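The box on the table, and other ways of keeping house

Wekesa Mussa moved the tissues before he let me sit down. He apologized for them, then for the kettle, which is slow, and then he poured the tea anyway before it was ready and told me to give it a minute. He has lived in the apartment above the Naciri bakery since April of last year, and in that time, he says, he has learned more about where things go than in the 56 years before it.

I had come to talk about the tidying circle he runs with his neighbor Erasto Kimaro. It started with the two of them on the stairs, complaining about drawers, and it now has a newsletter that goes out to 327 households around Lirkari. The newsletter is mostly letters from readers, and the letters are mostly about cables.

"Everybody has the cable," Mussa told me. "You know the one I mean. You don't know what it belongs to, but you are quite sure that the day you throw it out, you will find the thing it belongs to, and it will be something you loved."

His own method is simple enough that he was a little shy about explaining it. Every table in a home gathers small things over the week, and he lets it. He keeps one open box at the back of the table, and whatever turns up goes in there until he has time to sit down with it. Beads, packets, a little cup, anything. Then he makes tea, takes things out one by one, and decides.

"My mother did it with a biscuit tin," he said. "She would tip the whole tin out on the cloth and we children would fight over the buttons. So for me it's a happy job, you see? I put the radio on. If I finish, I finish, and if I don't, well, the box is still there tomorrow and it hasn't hurt anybody."
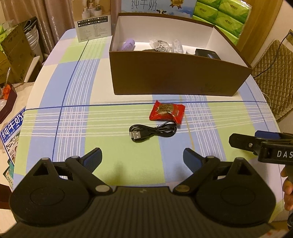

The dining table, with a coiled USB cable and a candy wrapper on the plaid cloth and the sorting box toward the back.

Kimaro came in about then with bread from downstairs, and the conversation got louder. He is the stricter of the two, and he thinks the box is a bad habit dressed up as a good one. At his place, small things are put away the same evening, and cables are rolled, tied and labeled with masking tape.

"He labels them 'unknown,'" Mussa said. "I have seen the drawer! Unknown, unknown, unknown."

"Unknown, long," said Kimaro. "Unknown, short. It's a system."

They do agree on the big cartons. Neither of them will throw away a good one, and both speak about milk cartons with real tenderness, because they are sturdy and have such nice square corners. Mussa likes to keep his supplies where he can see them, so that he doesn't buy the same thing twice. Kimaro would put the lot behind a door, and said so, looking around for a door.

I asked what their readers want most, and there was a long pause while they both ate. Kimaro thought it was permission. People write in to ask whether it's all right to let go of a wedding gift, or the box a phone came in, and he writes back by hand and says yes, go ahead. He keeps copies, too, in a folder from the Vorer stationery shop that he is very proud of.

Mussa thought it was company. He told me about a reader in Riven who spent 2 evenings on a single kitchen shelf and wrote them a letter afterward that went on for pages, all about her late husband's tea glasses and where each of them had come from. She kept every glass. They printed the letter whole, and it brought in more mail than anything else they have run.

By then the tea had caught up with us and there was no bread left. Kimaro had begun folding the paper bag into a very small square, and Mussa, watching him, held out his hand for it.

"Give it here," he said. "I'll put it in the box."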